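4.2 What happened to the bench work

The claim made for the packing cell at Plirkimel was that it would take the dull part of the job and leave the skilled part to people. We found little to support this. In June, when we began our visits, the cell was handling 206 items on a typical shift, against 262 for the manual bench beside it. Management at the site treated the gap as a matter of tuning. The bench staff had a different account, and we think theirs is closer to the mark.

Their point was that the arm's output could not be read apart from the labour that went into it. Items had to be set out at a distance from each other, turned the right way, and put back when they slid. None of this appeared in the job descriptions. The shift log, which was designed by the supplier (Brilov) and adopted by the site without changes, had one field for it, headed "assist", and most workers left it blank. One told us that filling it in "just makes it look like you were in the way".

We therefore sat with the log and the bench side by side for 30 shifts. In 89 cases we saw a worker step in where the log shows an unbroken run. This is a floor, as we could watch only one side of the cell at a time. It is also a small number of shifts at a single site, and we would not want it quoted as a rate.

Flat white goods were the item staff raised most often. A person picking up such a thing feels for the rim without thinking about it. The arm depends on its wrist camera, and at close range that view can be mostly blank surface, with the useful detail pushed to one side (Figure 3). Workers had learned to guess which placements would give trouble and nudged them beforehand -- a skill, certainly, though one that the site neither trained nor paid for.

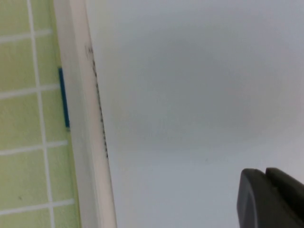 Figure 3. Wrist camera view of a large white object on a gridded green mat, with the gripper finger at lower right.

It may be objected that all new equipment has a settling-in period. Farah and Jaltow, the two sister sites, were offered to us as proof that the nudging fades with time. We were shown summary charts from both, built from the same log with the same "assist" field, and they cannot settle the question. What staff at Plirkimel described was a change in who answers for a missed item. Before the cell, a slow hour was put down to the line. Now it is put down to whoever was standing next to the arm.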